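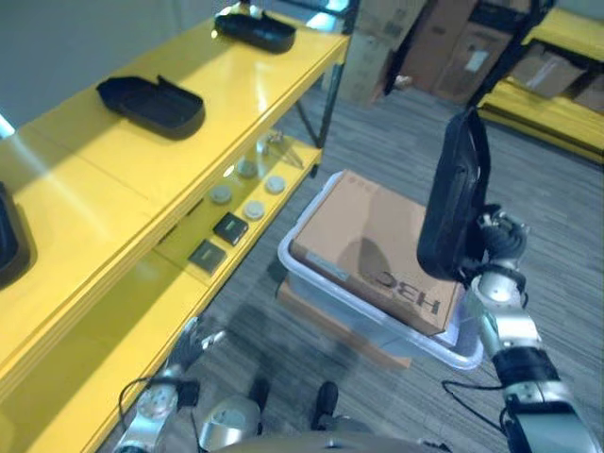

How many runs does it take to compare two robot hands fairly?

Fifty per hand for each part is enough for most shelf-to-bin jobs, as long as you change nothing except the hand. With fewer than that, one bad afternoon can swing the result.

The rest of this page is the procedure I use. It was written for a two-armed robot moving light plastic parts off a shelf, but it works for a single arm on a bench too. You need the two hands you want to compare, one controller, a head camera, a wrist camera and a way to log every attempt. My controller is an Egilsson and the hands were a Fimum and a Tirkent. The menu names below are from the Egilsson and yours will differ.

Step 1. Choose the part

Pick a part that is a little awkward. A cube tells you almost nothing, and neither does a foam ball. A thin plastic tray with a raised rim is good because there are several ways to take hold of it and some of them are bad. My test part weighs 276 grams. Weigh yours and write it on the log sheet.

Use the same part for both hands. Identical parts from the same box are all right for practice, but molded plastic has flash on the edges and no two pieces have it in the same spot.

Step 2. Fix the positions

Mark where the part starts and where it has to end up. Mark the robot's feet or base as well. I use low-tack tape on the shelf and chalk on the carpet, and the chalk needs redoing every morning. If your shelf is glossy, turn the lamps until the glare stays off the pickup spot, then leave the lamps alone until both hands have been tested.

Step 3. Set up the hand

Mount the first hand and run the finger calibration with nothing in reach. Open and close it 50 times before you log anything. Check the following:

Every finger reaches its full open position.
No cable pulls when the wrist turns to its limit.
The cover, if there is one, does not bunch into the finger joints when the fingers curl.
The grip force limit is the same number you will use for the other hand.
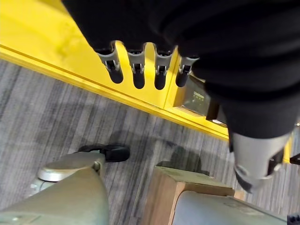 Mavis Kapoor thinks I am too easy on covers. She runs every hand twice, covered and bare, and counts them as separate hands, on the grounds that a thick sleeve changes how close the palm can get to a shelf. I don't do this for every test, but she has a point if your shelf has a lip. Try ten runs each way and see if the numbers move.

If you do take a cover off, redo the calibration. The Egilsson keeps the old travel limits until you clear them under Hand, Limits, Reset.

Step 4. Run the pickups

Split each set of 50 into two halves. In the first half the hand approaches from above. In the second half it comes in from the front edge of the shelf. Keep the arm speed low and equal. Each run goes like this:

Start from the home pose.
Move to the approach point and stop for one second.
Close on the part.
Lift, and hold still for five seconds.
Place it on the mark.
Open, back off, go home.

Log a run as clean, slipped, dropped or stopped. "Slipped" means the part turned or slid in the fingers but stayed in the hand. People tend to skip that one and it is the most useful of the four. A hand that slips often and never drops will start dropping as soon as you raise the speed.

Don't nudge the part between runs to make it easier. If it landed badly, put it back on the mark.

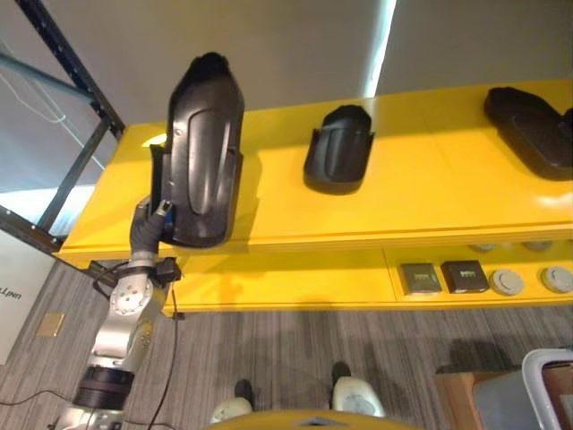 A reader asked whether it matters where on the part the hand takes hold, and said their own results only made sense once they logged the grasp point. It does matter. I now give each part three grasp points, lower edge, side and rim, and write down which one was used. With tall, narrow parts the lower edge is the hard one, since most of the weight is then on one side of the fingers.

The same reader wanted to know if the second arm should be parked. I leave it in one fixed pose, well clear, for the whole test. Moving it shifts the body slightly and the head camera goes with it.

Step 5. Check the cameras

Do this before you swap hands. Look at ten runs from the head camera and the same ten from the wrist camera. From the head you can judge the approach and the placing. The wrist view is for finger contact, and it is where you will find the slips you missed. On my first full test, in September, I had marked a whole row of runs clean and had to change a good number of them.

If the hand hides its own fingertips in the wrist view, tilt the mount a few degrees and note the angle. Use that angle for the second hand even if it

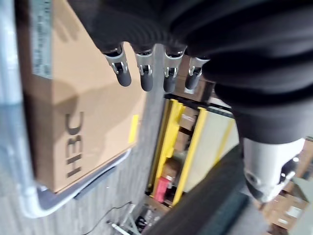
doesn't look quite right, because a better view of one hand means you will catch more of its mistakes – and then it looks worse than it is.

Step 6. Swap and repeat

Mount the second hand and go back to Step 3. Let the motors rest in between. Our logs at Irnusley now hold 1,432 runs, and the sets I trust least are the ones where I hurried the swap.

Reading the results

Compare clean runs first, then slips. Look at the approaches separately before you add them up. In my last test the Tirkent did better from above and the Fimum did better from the front edge, and the totals were so close that they hid both.

Keep the video until someone else has gone over the log. Nizar Twal checks mine, one set at a time, and marks any run he would have scored differently. Where we disagree the run goes down as slipped.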